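Valtby Handheld Gripper Station: Pre-Shift Check
Station 3, Monday, first shift
Checked by: Nandini Kaimal
Reviewed by: Shufen Shao

1. Work surface clear of tools and scrap. OK
2. Panel clips tight at the near corners. OK
Comment: Right clip retightened. Please add it to the August service list.
3. Gripper cables run outside the closing area of the jaws. OK
4. Cable slack allows full reach without pulling at the wrist. Needs work
Comment: Left side is short when the operator reaches across. Yichen Xiao to reroute.
5. Closing force set to 130 or lower for foam parts. OK
6. Stop button tested with both grippers closed. OK
7. Sleeves end at the wrist, no rings or watches. OK
8. Soft parts held from both sides, never by one gripper alone. OK 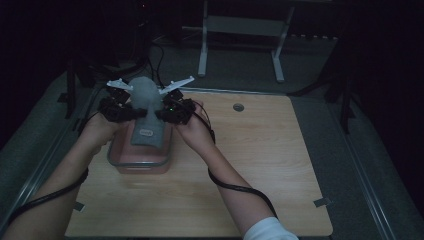

Item 8. Gray foam part held between both grippers over the pink tub.

9. Floor cords behind the table kept out of the walkway. Needs work
Comment: Second time on this sheet. Ties are in Cinder stock, bin 763.
10. Operator has signed the handling rules. OK

Open items go to Shaohua Long before second shift. Do not erase old comments.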